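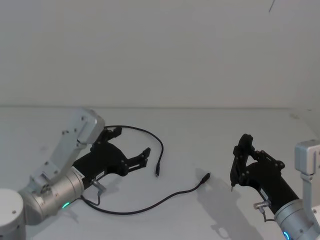

I almost skipped the open day at Halliday this year. I went back in November when they had the small version, and it rained, and the coffee ran out before I got through the door. But a friend from my old job wanted to go, and she was driving, so on Tue 11 March I found myself in the visitor lot with a paper badge stuck to my coat.

First thing to know if you're going: park at the back. The front lot fills up early and the walk from the back takes you past the loading doors, which were open, and I could have stood there all morning (I'm easy to please).

We started on the bench floor. This is the part I'd been hoping for, because I'm redoing my own workroom and I have been thinking about tables way too much. White tops, pale gray walls, hardly anything on them! I've got a dark bench at home and I lose every screw I put down on it. On a matte white top you'd spot a dropped screw right away. It does show smudges, so you'd be wiping it a lot, and I'm still deciding if I can live with that. My friend says I can't.

Sarex had a stand by the stairs with work tables for sale. The plain one was $393 and the one with the crank was $880, and I cranked it up and down more times than was polite. Very smooth. I took the brochure. The guy next to me in line ordered two on the spot, which made me feel cheap.

Upstairs was Plimik, mostly cable clips and trays. I know, I know, but I spent longer there than anywhere else. A bag of 100 clips was on sale and I bought two bags, and I've already used up most of one behind my desk.

Lunch was a sandwich in a box, decent, a bit heavy on the mustard. The sign at the desk said they were expecting 2,000 people over the day and by one o'clock I believed it. You couldn't get near the Urura demo at all. We tried twice, gave up, and sat on the steps with our cookies.

Wear flat shoes, bring a tote bag, and get upstairs before eleven if you care about cable clips. We left at three and still hit traffic on the bridge.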